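Home Datasets Docs Changelog Contact

# Jotholm Color Names

A list of everyday color words in English, with the names people gave to paint chips, fabric swatches and household things. The set has 3178 rows. Each row is one answer from one person.

The work started as a side job at Clallance, where Deirdre Tully needed a word list for a paint catalog search box. Customers typed "duck egg" or "sea green" and got no results, while the catalog was full of names like "Harbor Whisper" that no customer would think to type. The catalog is long gone. The word list kept growing and is now kept by Nilmini Hettiarachchi and Brendan Breathnach.

## What is in the files

`answers.csv` is the main file. Columns:

- `row_id`: a plain number, never reused
- `item_id`: points to `items.csv`
- `name_raw`: what the person typed, typos included
- `name_clean`: lower case, spelling fixed, extra spaces removed
- `sure`: yes, no or blank
- `session`: a code for the sitting, with no link to a name or address

`items.csv` has one row for each thing that was shown. The `kind` column is one of `chip`, `cloth` or `object`. Chips have a hex value. Cloth and objects do not, as a single value would be misleading for a folded or shiny surface.

`groups.csv` sorts the cleaned names into 11 broad groups. The groups were drawn up by Aoife Kinsella and are her judgment. If you need different groups, start from `name_clean` and ignore this file.

## How answers were collected

People looked at one item at a time and typed a name in a box. There was no list to pick from. Each sitting had 20 items and no time limit. People could skip an item, and skipped items are not in the file.

Chips were shown on a gray background. In the first round the background was white, and pale colors got far more answers of "white" or "off-white" than they did later. First-round rows are still included and have session codes starting with `a`. Drop them if you work on pale colors.

Screens were not calibrated. Do not use this set to measure color vision or to set a standard for printing.

## Cleaning

Spelling fixes were made by hand. "Turquiose" and "torquoise" both become "turquoise". "Grey" becomes "gray" in `name_clean` but is left alone in `name_raw`. Compound names keep their order, so "green blue" and "blue green" are two names. Hyphens are turned into spaces.

Brand names used as color names were removed from `name_clean`, leaving a blank. Jokes were kept if they contained a color word.

## Known problems

The blue-green area is the least settled part of the set. Teal, turquoise, aqua and blue-green overlap so much that 600 rows carry a second group in `groups.csv`. Donal Ó Riain went over these twice, some months apart, and did not always agree with himself. Both passes are in the file as `group_1` and `group_2`.

Glossy plastic makes this worse. A rim or edge that catches the light can call for a different word than the body of the same thing, and the form had room for only one name.

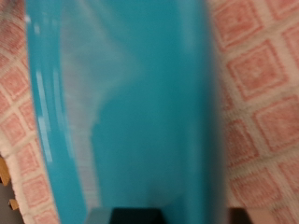 *Glossy turquoise plastic. The curved rim is a pale aqua and the body a deeper teal.*

For objects like this, `name_clean` should be read as a name for the whole thing. We have not tried to guess which part a person had in mind.

Other problems:

- Browns are thin. There are few brown chips and most of the brown cloth came from one supplier, Evangelista.
- "Nude" and "flesh" appear in `name_raw`. They are blank in `name_clean`.
- Some item numbers are missing. Those items were pulled before release and the numbers were not filled in again.

## Changes

**November.** Added `group_2`. Fixed a bug where names with an apostrophe were cut short ("robin's egg" had become "robin").

**Before that.** Moved hex values out of `answers.csv` and into `items.csv`. Scripts written for the old layout need a join on `item_id`.

## Use and credit

Free to use and change, for paid work too. Please credit "Jotholm Color Names" and say which version you used. The Plarkel search plug-in ships with an older copy, so check its changelog before comparing results.

Send corrections to Nilmini through the contact page. Give the `row_id` and the name as you think it should read.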